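The Meal Break Deserves Better Protection

Every modern award and enterprise agreement of any consequence contains a clause on meal breaks. The clause is generally short, it is rarely contested at the bargaining table, and in many workplaces it describes an arrangement that has ceased to exist. Employees are entitled to stop work in the middle of the day. A considerable number do not, and the institutions that employ them have grown comfortable with the fact.

The Undura Institute has spent the past year examining how the midday break is observed across the Tunstall region. We received responses from 1,023 employees in 47 workplaces, among them council depots, clinics, warehouses, call centres and professional offices. The median time spent away from duties at midday was 13 minutes. The entitlement in most of these workplaces was half an hour or more.

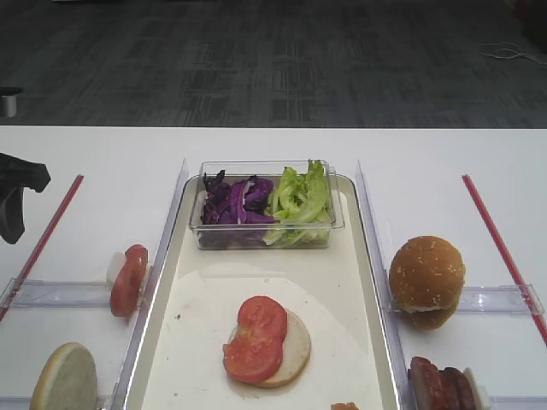

Bread, tomato, cabbage and lettuce: the components of a plain lunch.

It is sometimes argued that this is a matter of personal preference. Employees who eat at their desks, on this view, have chosen an earlier finish or a lighter afternoon, and it would be paternalistic to interfere. The Institute does not find the argument persuasive. Fewer than half of those who worked through their break reported leaving any earlier as a result. Many cited telephone coverage, patient lists or the expectations of a supervisor who did the same. A preference formed under those conditions is a weak basis for policy.

The physical provision made for meals also warrants attention. Of the 47 workplaces, 13 had reduced or removed their lunchroom during a refurbishment, usually to accommodate additional desks or storage. At Skiron House, where several Tunstall agencies share a tenancy, staff on the upper levels must take a lift and cross a car park to reach the nearest table that is not a workstation. The return journey consumes a fair portion of the break. No one set out to discourage the use of that table, but the floor plan has done so with great efficiency.

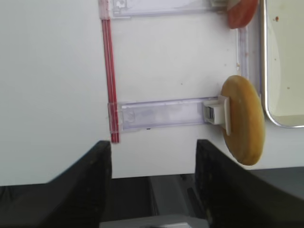
Clear rails and a red strip against a white surface.

Employers will reply that space is expensive and that staff numbers fluctuate. Both points are fair. Floor space is nevertheless allocated according to what an organisation considers necessary, and meeting rooms that stand idle for most of the week have survived the same refurbishments. A modest room with a sink, a refrigerator, adequate seating and a door that closes would answer most of the complaints recorded in our responses. So would a roster that names the person covering the telephone.

Rostering is in our view the more urgent matter. The Zendia distribution centre adopted staggered breaks in September, with cover assigned in writing at the start of each shift, including on Saturday. The change required 2 additional part-time positions. Supervisors there advised us that the afternoon handover had become more orderly, and that disputes over missed breaks, formerly a regular item at the consultative meeting, had largely ceased. The Institute would be cautious about generalising from one site, although the cost of the measure was plainly within the reach of a mid-sized employer.

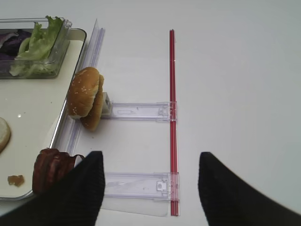 A sesame-seed bun standing against a clear divider, with a red rod to its right

There remains the question of enforcement. Under present practice the burden falls upon the employee, who must notice that a break has been missed, raise it with the person responsible for the roster, and persist if the answer is unsatisfactory. Casual employees and those on probation are poorly placed to do any of this. Larger employers already record start and finish times to the minute. Recording the meal break in the same system would impose little further labour, and the figures could be reported each quarter alongside leave balances and overtime.

We further recommend that managers be required to take their own breaks and to be seen doing so. Respondents returned to this point repeatedly in their written comments. Where the head of a section left the desk at midday, others followed. Where the head of a section ate over a keyboard, a written policy made very little difference.

The Institute will put these recommendations to employer and employee bodies in the region before the next round of bargaining opens. Submissions from workplaces that were not part of the original review are welcome, particularly from those with fewer than 13 staff, whose circumstances were not well represented in the responses we received.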